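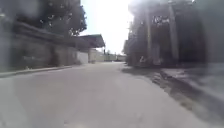
Chapter 5
Surface Runoff from Paved Areas

5.1 Scope of the chapter

Rain that falls on open soil is partly stored and partly absorbed. Rain that falls on pavement has few places to go. A small depth is held in surface texture and shallow dips, a little evaporates, and the remainder moves downslope as sheet flow until it meets a gutter, an inlet or a barrier. A continuous wall along one side of a street is a barrier of this kind — it confines the flow and lengthens the path to the nearest outlet.

This chapter treats catchments of up to 18 hectares. Larger areas require the routing methods of Chapter 7.

5.2 Terms

Flow length is the distance water travels over the surface before entering a channel. Time of concentration is the time needed for water from the most remote point to reach the outlet. Depression storage is the depth retained on the surface after runoff ends.

5.3 The Daltness catchment

Worked problems in this chapter use the Daltness catchment, which has two branches. The Robles branch has a flow path of 200 m and the Tostari branch one of 600 m. Both drain to a single outlet at Skasora. Slopes are taken as uniform within each branch — an assumption examined in Section 5.6.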